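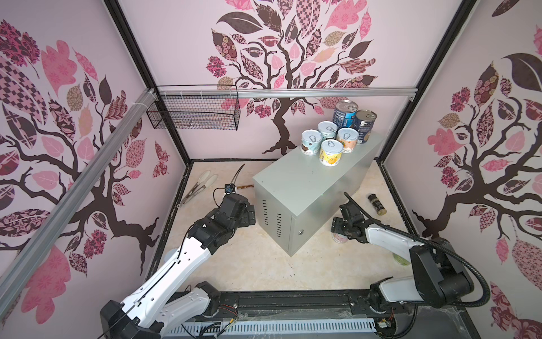 Ticket: Cell 2, Trekow site. Grasp labels drifting between left and right arm
Opened by: Satish Iyer
Assigned: Lavanya Fernandes
Priority: medium
Status: closed

Problem as reported: episodes recorded in Cell 2 since the February rebuild fail the sync check at a much higher rate than those from Cell 1. Out of 1,460 episodes uploaded, 204 were rejected because the gripper state and the fixed camera video disagree. The task is can handling on and off the gray cabinet, both arms, with the four short cans in front of the two taller ones as the start layout. Rejects are spread over all operators and both shifts.

09:40 Fernandes
Pulled 74 rejects and checked them by hand. In every one the left gripper closes in the log before it closes in the video. Right arm is clean. Offset grows through the session and resets when the recorder restarts.

10:25 Fernandes
Swapped the wrist camera cable on the left arm. No change. Swapped the USB port. No change. Put the old cable back.

11:10 Iyer
Could the wall panels be throwing off the tracker? We went to the tree print at the rebuild and the leaves are busy.

11:18 Fernandes
Sync check doesn't use the tracker. It compares joint log timestamps with frame timestamps. Leave the panels up, we want the background variety.

13:50 Thevar
Left arm controller is on its own clock. The time service config was not copied over when the controller was replaced. Right arm has it, left arm doesn't.

14:15 Fernandes
Confirmed. Config copied, service restarted, offset flat over a test run with the same can layout.

15:30 Fernandes
Wrote a script to shift left arm timestamps using the logged drift. Ran it on the rejects. Most pass now. The ones that still fail have a gap in the joint log and will be dropped.

16:05 Furukawa
Please add a clock check to the startup script so the recorder refuses to start on a mismatch.

16:40 Fernandes
Added, merged. Closing. Reopen if the reject rate in Cell 2 goes back up.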